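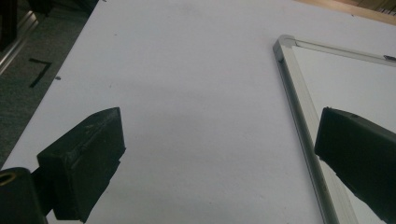

Workshop news, October 2025

The hand-held gripper is finally at the stage where people can pick it up and try it, and it is so much fun! If you have walked past the build table at Fombridge lately you will have seen bits of it in various states since May. It has two black finger pads on a black body, and you work it by hand, the same way you would use a pair of kitchen tongs. The plan is to learn what a good grip feels like before we let a motor anywhere near it.

The pads have had a hard life already. There is scuffing along the top rim and the front face, with little pits in the rubbery surface, and we are keeping this pair going for now so we can see how the wear develops. A fresh set is on the list. The groove across the front of the pad was a late change to the drawing and we like it a lot (it gives you something to line up on when you are reaching for a thin edge).

Threaded inserts: yes, we went with brass-coloured ones, and yes, it was worth the fuss. The first body had screws going straight into plastic and the holes were sloppy after a month of swapping parts. Now the whole thing can come apart and go back together as often as we please. If you want to learn how to set inserts with a soldering iron, come to a build evening and we will happily hand you some scrap to practice on. It takes a couple of tries to get one sitting square.

The next job is flat things, and we can't wait. Blocks and cups are easy. A whiteboard lying on a white surface is another matter: the rail is slim, the corner cap is rounded, and the writing surface is shiny enough to throw reflections. We are going to spend a good few evenings on lifting one side of a board cleanly without dragging it.

The powered version, which we have been calling Niltov, is still mostly a sketch and a box of parts. The budget stands at $600 for the whole arm and we have spent $86 of it, nearly all on hardware and one very nice bearing. The motor question is still open. Kivimlow, our other long-running build, has a spare driver board that may do the job, so please don't borrow it!

Drawings for the fingers and the body are in the McKinnon binder by the parts shelves, along with the notes on insert sizes. If you print a set, use the newer finger file. The old one has the hole in the wrong place and will not line up with the body.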